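Umeo 3D 소품 메시 모음 데이터 카드

공유 40 · 댓글 9

개요
Umeo는 실내 가구와 소형 소품의 메시를 모은 데이터셋이다. 총 2,982개 항목을 10개 범주로 나누었다. 렌더러 간 음영 비교와 메시 단순화 알고리즘 평가를 주 용도로 한다.

파일 구성
- meshes/ : OBJ, 단위는 미터, Y축이 위쪽
- materials/ : MTL, 텍스처가 없는 항목은 단색 값만 기록
- meta.csv : 식별자, 범주, 면 수, 원본 모음(Eltum 또는 Callus)

전처리
중복 정점을 병합하고 법선을 다시 계산했다. 면적이 0인 삼각형은 삭제했다. Callus 계열은 원점이 바닥면 중심에 있지 않으므로 meta.csv의 offset 열을 적용해야 한다. Eltum 계열은 보정이 필요 없다.

알려진 문제
- 얇은 판 형태의 메시 9개는 양면 렌더링을 켜야 정상 출력된다.
- 범주 표기는 한글과 영문이 섞여 있다. 다음 판에서 영문으로 통일한다.

렌더링 예
분홍색 좌석과 갈색 동물 장난감. 좌석은 무늬 없는 매끄러운 표면이고, 등판 아래쪽 접힌 부분 바로 밑이 더 어둡다.

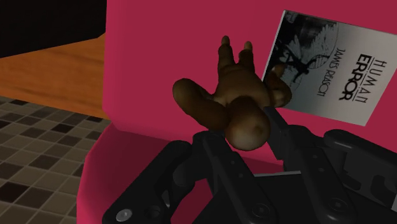 변경 이력
14/10/2023: offset 열 추가, Odukoya 뷰어용 색인 파일 포함.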